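**Ticket 1212 – Dual-arm cell, Flondex shared workshop**
Opened: 2019-12-27
Reported by: Melaniia Boiko
Category: Motion / cable handling
Status: Open, awaiting parts

### Summary

The member build known as Silness is intended to sort headphones and lay their cables neatly on the cell floor. During trials the right arm stopped short of its target and the controller logged a following error at the wrist. The left arm was unaffected. The fault was recorded in 4 of 24 runs.

The trial set comprises over-ear headphones with their cables attached, as the cable is the part of the task under study.
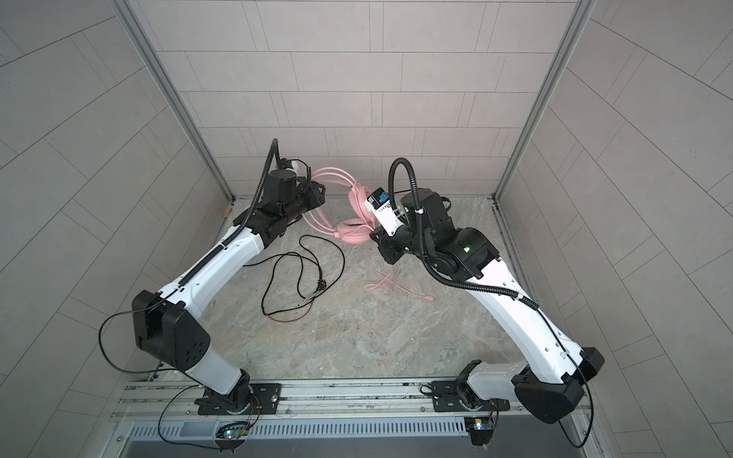

Members are reminded that the motion limits stored in the Holovko profile must not be changed while this ticket is open. A copy of the profile has been saved with the log.

### Checks completed

1. Power was isolated and the base plate bolts on both arms were checked for tightness. No movement was found.
2. The right wrist was moved by hand through its full travel. Some resistance was felt near the end of rotation, where the conduit loop tightens.
3. The controller time-out was raised to 500 ms. The error returned, and the original value was restored.
4. The pick order was revised so that one arm holds a headset while the other remains low over the centre of the floor with its gripper empty.
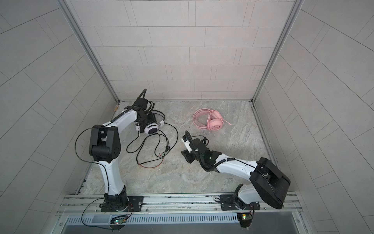 ### Assessment

The conduit at the right wrist is the probable cause. A fault in the motor driver has not been ruled out – the spare has yet to be fitted for comparison.

### Actions outstanding

- Obtain a longer length of conduit from Lendeteck.
- Repeat the full set of 24 runs once it is fitted.
- Record the wrist angle at each stop.

The ticket will be reviewed when the new results have been attached.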